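Stop making people apply for training

Been stewing on this since Saturday. My town has a job centre, a college and two firms – Waltico and Trorent – all saying they can't find staff. It also has plenty of people who'd like work. So why does a free six week course need a 28 question form before anyone will even talk to you?

I filled it in myself, to see. Took 60 minutes. Asked for my last three employers, twice. If you've been out of work a while, that page alone is enough to make you shut the laptop.

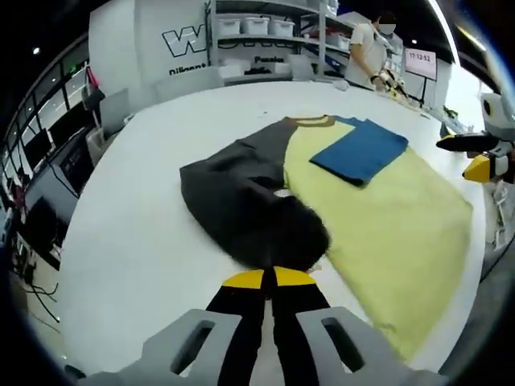 What Garba did differently

Garba scrapped the form. Walk in, give a name, start Monday. Chibuzor Sani runs the desk there and told me the drop-outs were no worse than before. Cost per place, 1,000 pounds. The college spends 3,000 and a fair bit of that goes on checking forms, as far as I can tell.

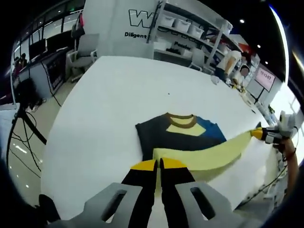
Yes, some will turn up once and vanish. Fine. They do that after the form aswell. And employers can do there own checks when they're hiring, they always have.

Lelen is reviewing its scheme in June. Bin the form. Keep the bus fares – people really do need the bus fares.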